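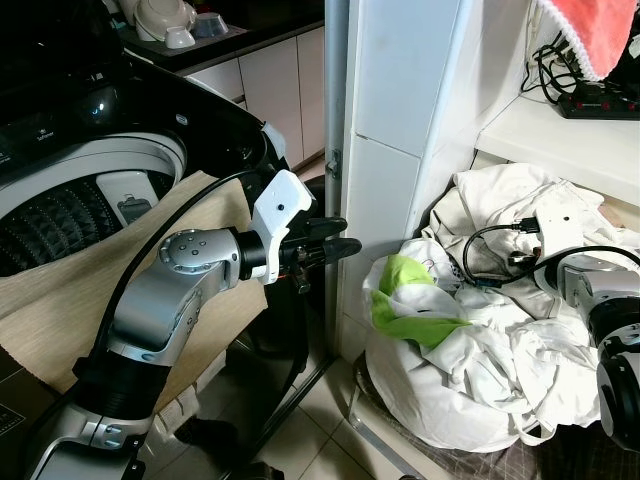 About Grutel

Grutel is a shared workshop in the back half of the old Vandgate building. We started in December with 2 benches and a borrowed drill press, and now have 8 members building robots for ordinary house jobs.

Our main build is Namo, a two-armed machine for laundry — picking up, loading, and eventually folding. Its left arm ends in a parallel gripper. Folding is a long way off.

Membership is $100 a month and covers bench space and power. Bring your own batteries. New members are welcome, colour-coded wiring preferred.

Page updated May 2, 2021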